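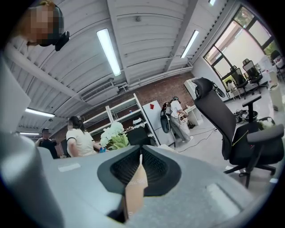
Budgeting for hand-held grippers: how many spares and what else to put on the list?

Asked by Yuto Imai, 14 May 2018

We're planning equipment for a small demonstration-recording project. People carry hand-held grippers around an ordinary room and do everyday tasks, and the recordings go toward training an arm we'll buy later. My quote from Ferner is 3,954 for a set of grippers with one box of spare pads. Rusik quoted 2,147 for what looks like the same set, no pads. The money has to be requested by September and I only get one request. Is the Ferner price normal? And what do people forget to put in?

3 answers

Natsumi Kinoshita
Ask both of them for the price of pads on their own before you compare anything. We paid 254 for a box of 36 and went through it faster than planned. The rubber goes first, then the finger joints. If Rusik can't supply pads separately, the lower quote doesn't help you much.

Things that were missing from our first request:
Chargers and spare batteries for anything worn on the back
Extra cables, in longer lengths than you think
Memory cards and somewhere to copy them to
Headsets in more than one size, or at least adjustable straps
Shelving for the gear between sessions

Also decide how many people will record at the same time. We bought for one person and then wanted several in the room together, and the second order cost more per unit. Room furniture we already had: office chairs, a desk, open shelves. I wouldn't spend on that unless your room is bare.

Don't order the arm in the same request if you can avoid it. Our mount pattern changed and the adapter from Justhorpe was another two months.

Ikeda user
rusik is fine, had mine a year. shipping was slow

Reply from Yuto Imai
Thanks. Rusik does sell pads but wants a minimum order. I'll ask Ferner to split the quote.

Former purchaser
Check whether the quote includes calibration. Ours didn't and it was billed as a service visit. Get the warranty on the fingers in writing too.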